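Setting a Small Table: the Bowl, the Saucer and the Cloth
Gallery by Youssra Ouali

Since August I am collecting pictures of small tables. Big dinner tables get a lot of attention, with candles and folded napkins, but most of us eat and drink at something much smaller, and I think these tables deserve some care too.

This page is for the table with the flowered cloth. I like this kind of cloth very much. The flowers are small and pale, so a white dish does not fight with them, and a stain of tea can be treated before anyone notices it. My own cloth is from Brasholm, 129 centimeters on each side, and I wash it every Wednesday at 30 degrees Celsius. Sheila Sowerby, who reads my pages before I publish them, prefers plain linen. We have discussed this many times and she is still welcome for tea.

The pictures can be seen in any order.

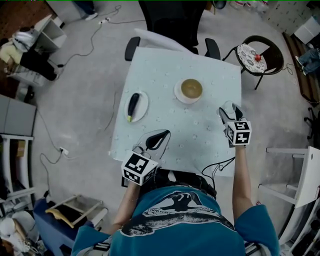

An eggplant on an oval white plate, with the stem end toward the person in the teal-blue T-shirt. Farther back, a white bowl on its saucer, with golden-brown liquid inside.

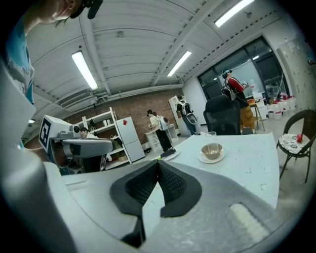

The bowl looks tan from this side. It has its saucer under it and a clear drinking glass just behind. Brick wall and white shelves in the back of the room. 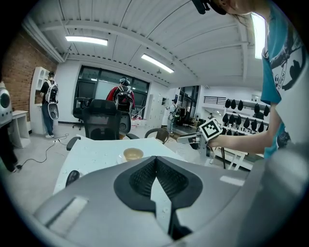 The amber-brown color of the liquid is what I wanted to show here, next to so much white. The shirt says OPEN, at least in part.

Now a few words about dishes, as I promised to Hakim Nair, who wrote to me with a question about saucers. He has a tea set from Gostell with six bowls and only two saucers left, and he asked if he should look for the same ones. My answer is that you do not need to match them exactly. Take a saucer that is a little wider than the foot of the bowl and has a flat center. If the center has a raised ring made for a different cup, the bowl will rock when you put it down, and this is very annoying — I have one like this and I use it only for lemon slices.

For the cloth, let it hang a little on all sides if you have enough fabric. If your table is square and your cloth is also square, measure both before you cut or hem anything. I did not do this the first time, and the short side is still visible in my kitchen.

A vegetable or a fruit on a plate can stay on the table until you cook it. Lemons are good for this, and quinces also, because of the smell. I change mine every few days.

The next gallery will be about trays. Henrique Magalhães has already sent me 45 pictures of his, and I am still choosing.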